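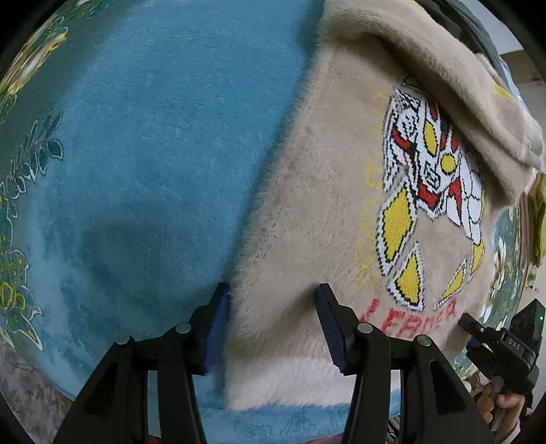 About Plarnier

We teach machines to handle cloth. That's the short version, and we still get excited saying it!

Plarnier started with a sweater. One of us was trying to get a robot arm to fold laundry, and it did fine with dish towels and then fell to pieces over a sweater (sleeves everywhere, one cuff in its mouth). Cloth slumps, it stretches, it hides its own edges. We have been happily stuck on that problem ever since.

What we offer

Our main service is called Vulemon. You tell us what your robot needs to handle, and we record people doing that job by hand, using a pair of hand-held grippers in place of their own fingers. Each gripper carries a camera, so the recording shows the work from right where the fingertips meet the fabric. You get the recordings, checked and sorted by task, ready for your own training work.

A standard Vulemon set has 300 recordings of one task, such as folding a hooded top or turning a sleeve right side out. Our open catalog holds 878 garments and household textiles, from thin cotton to the fluffiest pile we could find. Fluffy things are our favorites, by the way. A long pile swallows seams, and finding the edge of a fuzzy top on a soft rug is a lovely hard puzzle even for a person with two grippers and plenty of patience.

For teams who want to do their own recording there is the Aveso kit, which comes with two grippers, a carry case, spare finger pads and a printed guide. Setup takes 15 minutes once you have done it a time or two. The first time, allow longer and have a coffee nearby. The kit doesn't do well with very heavy blankets yet, and we'll tell you so before you order.

Where we work

Our studio is on the second floor of the old Liang building, and we also record in ordinary homes, on beds, couches and floors. So far we have worked in 124 of them. People's closets are wonderful. We have met knitwear we could never have made up.

Come and see

The studio is open to visitors most afternoons after 2 p.m., and we run a free try-it session every October. Bring something awkward to fold. Students are very welcome, and so are people who have never touched a robot and just hate doing laundry.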